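Search posts
Enter keywords
Go

Posted 2007-01-18 by Dexter Rivera

Thread on plastic play food, specifically how to clean it, sort it and decide what to throw out. I do toy maintenance for the lending shelves at Dimaculangan. Posts are short, read in order.

The stock is 393 pieces of fruit, vegetables and bread, nearly all hollow and molded in two halves. Bought in lots over several years, so colors and plastics vary even within one kind of fruit.

First thing to learn is the seam. A hollow strawberry or pepper is two shells joined along a line. Run a thumbnail down it. If the nail catches, look closer. If the nail goes in, the piece comes off the shelf.

Squeeze test next. Hold the piece next to your ear and press on both sides of the seam. A sound seam is silent. A failing one clicks or lets out a little air. Squeeze again with the seam turned a quarter, as some only open in one direction.

Pieces made to be pulled apart and "cut" are a separate category. Those have hook-and-loop dots and are supposed to open. Do not glue them. I mention it because it was done here last July, to a full set of carrots.

Washing. Warm water, dish soap, soft brush. No soaking for anything with a seam. Water gets in through a gap you can't see and stays in there for weeks. Shake each piece after rinsing and listen.

If it sloshes: stand it seam down on a towel overnight. If it still sloshes, discard. Drilling a drain hole works but leaves an edge, and the hole lets more water in at the next wash.

Stems and leaves hold the dirt. On strawberries it collects where the calyx meets the body. On bell peppers it's the ring at the base of the stem. An old toothbrush with the bristles cut down to half length reaches both.

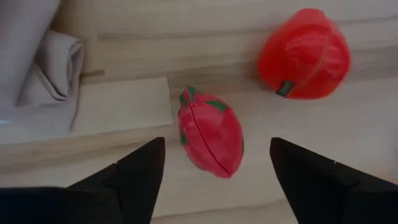 Does the green paint on a strawberry come off with washing?

Depends on whether it's paint or colored plastic. Sprayed paint lifts with alcohol and slowly with soap. Colored plastic doesn't lift at all. Test the underside of one leaf with a damp cotton swab before you do the whole batch.

Related: green overspray on the red part of a strawberry is usually a factory mask that didn't sit tight. It is not mold. Mold wipes off or smears, and it usually has a smell. Overspray stays where it is and has a soft edge.

Red on red is the hardest sorting problem. Tomato, strawberry, apple, bell pepper. Sort by shape and stem, never by color. Two strawberries from different lots can be further apart in color than a strawberry and a pepper.

Worktop. I sort on bare pale wood with a cloth to one side. Patterned oilcloth hides small leaves and broken stem tips. Jonalyn Barredo sorts on a white tray and gets the same result, with more glare.

Drying cloths: plain weave, no terry. Terry loops catch on stem tips and leave lint in the seams. Fold the cloth, lay the wet pieces on it in one layer, turn them after an hour.

Glue. For a seam open less than the width of a fingernail I have used Wurnska plastic cement, thin bead, rubber bands, one full day. It holds on the harder plastics. On the soft waxy kind it peels off in a strip and you have wasted a day.

How to tell which kind you have: press a fingernail into the inside edge of the open seam. Hard plastic takes no mark. Waxy plastic dents. Dented ones go in the bin, don't argue with them.

Loose stems are a different matter. A stem that turns but doesn't lift is fine. A stem that lifts is a small part and has to come off the shelf the same day, pepper and all. I do not reglue stems for the under-threes box.

Last full check, 17 pieces out. Mostly grapes and stems, two peppers, one loaf of bread that had been stepped on. Replacements were ordered from Clollov. They run slightly smaller than the old ones - this matters if your storage trays have shaped slots.

Storage. Shallow bin, open mesh, one layer if you have the space and two if you don't. A lidded tub traps damp and the whole lot smells like a raincoat by spring. Heavy wooden pieces go in a separate bin, they dent the hollow ones.

Labels. I use the Bimgate tie-on kind on the bin handle, with contents and last wash date in pencil. Stickers on the bins leave residue, and stickers on the fruit get eaten.

Wash interval: every return for the under-threes box, every second return for the rest. Consolacion Mercado wanted every return for everything. We tried that for a season and the painted leaves wore out faster than the plastic did.

Correction to an earlier post. I said soap only, no alcohol. For sticky residue on unpainted plastic a little alcohol on a cloth is fine. Keep it off painted leaves and off the seam.

Aileen Barredo asks about dishwashers. Top rack, low heat, solid pieces only. Hollow pieces take in water through the seam and then warp on the drying cycle. I have a flat banana from 2005 if anyone needs to see it.

Next thread will cover wooden food and what to do about split halves on magnets. Still collecting notes on that one - send them to the Dimaculangan desk.

Last updated: Thursday, 4:59 pm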